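Vindgate トールキャビネット 上中下3室タイプ 商品ページ

スチール収納 > 事務所・店舗 > トールキャビネット

品番 VG-152
色 クリームホワイト
在庫 あり(残り33台、入荷は6月予定)
送料 1台4000円、離島は別途見積

事務所、店舗のバックヤード、教室の備品置き場むけ。背の高い収納がほしい、でも間口は取りたくない、というところによく出てます。上中下で部屋が分かれているタイプ。上に書類、下に掃除道具、みたいな使い方が多いです。

旧モデルからの変更点
・棚板の受け金具を変更。爪が長くなりました
・扉の戸当たりゴムを厚めに。閉めたときの音がだいぶ違います
・アジャスターの調整幅20mm(旧モデルは途中で足りなくなる床があった)
・カギは上下別。番号違いで出荷、同番号希望は注文時に備考欄へ

材質は本体枠が樹脂、扉は透ける暗色パネル、粉体塗装。ツヤは控えめ。水拭き可。シンナー、研磨剤入りの洗剤は不可、塗装が白っぽくなります。アルコールは薄めたものを布につけて。直接スプレーはしないでください。

扉について。両開きです。蝶番は交換部品あり。扉だけの注文も受けます、左右を必ず書いてください。向かって左、向かって右、で。「内側から見て左」と書かれるかたがいて、これまで何度か逆を送ってしまいました。返送はお互い手間なので。

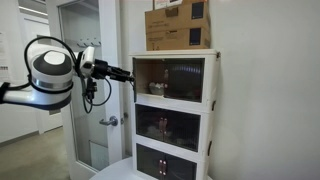 上段の左扉を開いたところ。色はクリームホワイト。

設置場所の確認
扉を全開にするには前に空きが必要です。通路ぎりぎりに置くと半開きのまま使うことになって、蝶番に負担。搬入経路も先に測ってください。エレベーターの間口、階段の踊り場、それから天井の梁。完成品でのお届けです。寝かせて運ぶ場合は扉を養生テープで止めてから。テープの跡は早めにはがせば残りません。

転倒防止。壁固定金具は付属、ビスは別売りです。壁の種類で使うビスが変わるため。石膏ボードは下地をさがして固定。下地がない場所だと、突っ張りタイプの上部金具(Zurik製)が合います。天板と天井のすき間を測ってから選んでください。賃貸のかたはこちらを選ぶことが多いです。

棚板の追加
棚板は単品で買えます。受け金具は4個1組で付いてきます。高さを変えるときは中身を全部おろしてから。載せたままずらすと金具が片側だけ外れて危ない。重いものは下の段へ、上にはファイルとか軽い箱とか。トナーの箱を上に積むのはおすすめしません。

合わせて出ているもの
Dogbe 仕切りトレー 書類サイズ 棚板にそのまま置ける。色は白とグレー
Dogbe ラベルホルダー マグネット式 扉の表に。強さはふつう、勢いよく閉めると少しずれるます
Skillasia 床保護マット 塩ビ床、木床に。カットして使う
Zurik 上部突っ張り金具 2本組

よくある問い合わせ

扉がすこしずれている
床の傾きがほとんどです。アジャスターで前の左右を調整、水平器がなければ水を入れたコップでも。直らない時は蝶番のネジをゆるめて上下に動かせます。説明書の最後のページに図があります。

カギをなくした
カギ穴の横の番号を控えて連絡ください。番号で作れます。番号が読めないときはシリンダーごと交換。こちらは部品代がかかります。スペアは最初から2本入ってるので、1本は別の場所に保管を。

においが気になる
開封直後は塗装のにおいが残ることがあります。扉を開けて換気。窓のある部屋なら早いです。

食品や薬品を入れてもいいか
未開封の食品は可。薬品は中身によります、腐食性のものは不可。施錠が決められているものは、それぞれの規定を先に確認してください。

屋外で使いたい
屋内専用です。軒下もだめ。倉庫でも雨が吹き込むところだとサビが出ます。

組み合わせて並べられるか
横連結できます。連結ボルトは注文時に備考欄へ書いてもらえば同梱、無料。あとから頼まれると送料がかかってしまうので先にどうぞ。背中合わせの連結は穴位置が合わないため不可です。

配送
玄関先または1階の車上渡し。開梱設置は有料オプション、地域によってはできません。午前指定は可、ただし9時ちょうどなど時刻の指定は受けられません。不在で持ち戻りになると再配達料がかかります。受け取りは2人以上でお願いします。

返品、交換
到着時のへこみ、キズは梱包材を捨てる前に連絡ください。箱の外側の写真とキズの写真、両方必要です。運送会社の確認が入るので、箱がないと手続きが止まります。お客様都合の返品は未開封のみ、往復送料はご負担ください。
塗装の小さなムラ、内側の溶接跡は製造上のもので交換の対象外になりす。

まとめ買い
20台から見積対応。フォームの「法人」を選んで、台数、届け先、希望の月を記入。階上げがある場合は階数とエレベーターの有無も。返信は翌営業日の夕方まで。急ぎは件名に「急ぎ」と入れてください。

※画面の色と実物は多少ちがいます。白が3種類あるシリーズなので、買い足しのかたは品番シール(上段の扉の内側)を確認してから注文を。

カートに入れる | 見積を依頼する | 説明書PDF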